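Questions we hear about flat boxes and trays

Do I need to line a shallow box before I use it?
Not always. For notecards, ribbon or spare buttons, a bare bottom is perfectly fine, and plenty of our Liven customers never line theirs at all. If you're keeping anything pale or delicate in there, though, a sheet of tissue is a nice kindness.

My tray has little flecks and fibers in the bottom. Is it dirty?
Most likely it isn't! Plain uncoated board often has a speckled look – that's simply how it comes – and no two sheets match exactly. Brush it with a soft, dry cloth and see what lifts.

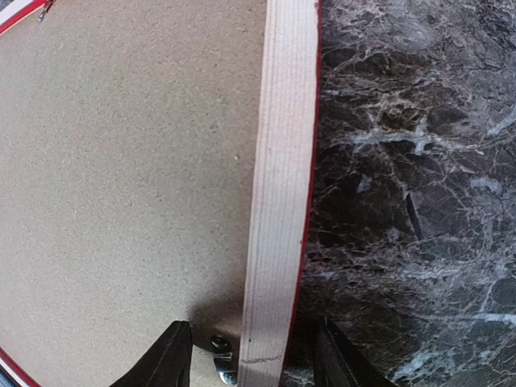 Please don't reach for a wet sponge, however tempting it may be. Bare board drinks up water and can warp before you've found a towel. A dry pastry brush is lovely for getting along the sides and into the corners, and then you can go ahead and fill it back up.

Can I stack them?
Yes, with the heaviest at the bottom, please.

Contact Veralo | © 2018 Veralo | Back to top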